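Plultico Handheld Gripper Kit: my notes after a month of home use

Hi, Lalit Chaturvedi again! If you read my last page on the Kustier grabber you'll know I'm picky about anything I have to hold for an hour at a time. I've had the Plultico kit since May and I keep getting emails about it, so I'm putting my answers in one place.

What you get for $2,948 is the handheld gripper with its camera mount, a charging dock, 5 spare pads, a hard case and the recording software. The software runs on my old laptop without complaint (the fan gets loud, but the fan always got loud). Setup took me one Wednesday evening, mostly spent on calibration. Do it twice. My first pass was sloppy and I could tell the next morning.

I use mine for pick-and-place recordings with small household stuff, and soft things are where I really wanted to push it. Hair accessories on a plush blanket are a great workout for any gripper. Scrunchies squash, beads roll, and cord finds its way into everything. 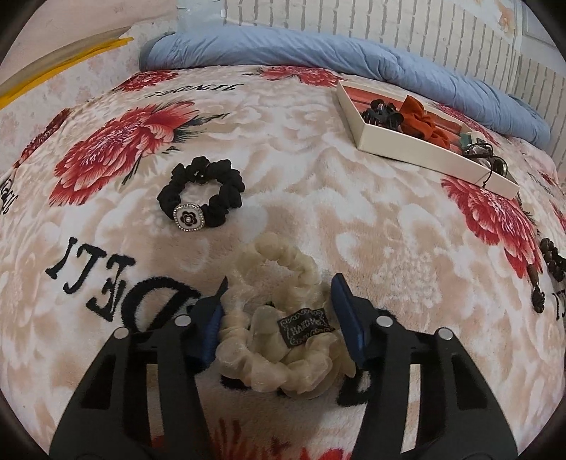
The trigger is my favorite part. It's light, it has a nice long travel, and I can ease up on a puffy bit of fabric without crushing it flat. The Valentini I tried before this was much stiffer and my hand ached after ten minutes. With the Plultico I do 14 short takes, stop for coffee, and go again.

Now the grumbles! The pads pick up lint like crazy, so keep a damp cloth nearby. The case latches feel cheap for the money. And the manual has exactly one page on thin objects, so expect to work out your own approach angle for anything stringy. I like coming in low and a little sideways.

Support has been good. I wrote to the Dridville office about a loose dock connector and they mailed a new one, which arrived in 5 days. The kit ships with a one-year warranty, and pads aren't covered.

Would I buy it again? Yes, though I'd order extra pads on day one. If you're stuck on calibration, send me a note through the contact form and tell me which software version you have.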